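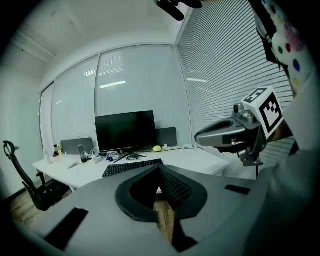 View from the left gripper, with the right one and its marker cube in sight. Desk and monitor behind.

Two-hand demos: how much should the background change between recordings?

Posted by Pirmin Fuchs, 2020-11-14

Hello all. I am collecting demonstrations with two hand-held grippers, to train a policy for simple desk work (pick up a small ball, put it down on the other side, pass a thing from one hand to the other). The picture is one frame from the left hand camera. I have now 60 demonstrations from this same office and I begin to worry.

My trouble is the following. When I look through the recordings, the back of the room is almost always the same: desk, monitor, glass wall with blinds. The lights also reflect in the glass. I am afraid that the model will learn the room and not the task. A colleague at Wulwood told me to clear the desk completely before every recording, cables and everything. Another one told me the opposite, leave all the mess. Which of them should I believe?

Second point, smaller. The other gripper is often in the view of the camera, together with its marker cube and the sleeve of the person. Should I mask this out before training or leave it in?

I use the Zilleso recording tool with default settings, if this is important. Thank you in advance for your patience with my English.

sveta_bronham

Leave the mess, but move it. A clean desk gives you a policy that works on a clean desk. What helped in our case was to change the place of the small objects after every few takes, and to turn the desk or stand on another side of it. We did 2 rooms first and the result was poor in a third one. With 4 rooms it was much better, although I can not promise the same for you, our task was only picking.

For the reflections I would do half of the takes with the ceiling light off, if the picture stays bright enough. Look also at the exposure. With a large window on the side, the automatic exposure may jump when you turn the wrist, and this makes more trouble than the cables. Fix it by hand if your camera permits.

About the other gripper: please do not mask it. For passing from hand to hand the model needs to see where the other hand is. The cube is a different question. If the cube will not be mounted on the real robot, then the training pictures and the robot pictures are not the same. You can paint over only the cube, or mount an empty cube of the same size on the robot. We did the second, it took less work.

The sleeve I would simply vary. Ask different people to record, in different clothes.

kettleman

just record more. 60 is nothing, we have 3,689 and still it fails on shiny things

oddny_r

I agree with the first reply, with one correction. Changing rooms costs time, so before you do it, keep ten of your present demonstrations out of the training and test on them. If the model is already bad there, the room is not your problem, and you should look at the timing between left and right camera. In the Sveinbjörnsson lab we lost most of June on this. The two streams had a small delay between them, and every handover was learned a little too late. Clap the two grippers together at the start of each recording and compare the frames where they touch.

Also write down for each take which room, which person and which light. You will want to know it later and it is very hard to find out from the video.

Comment by Pirmin Fuchs

Thank you both, and kettleman also. I did the clap check this afternoon and the delay is there, 2 frames, always on the right side. I will correct this first and then carry the grippers to the meeting room in Bronham, where the table is dark and there is no glass.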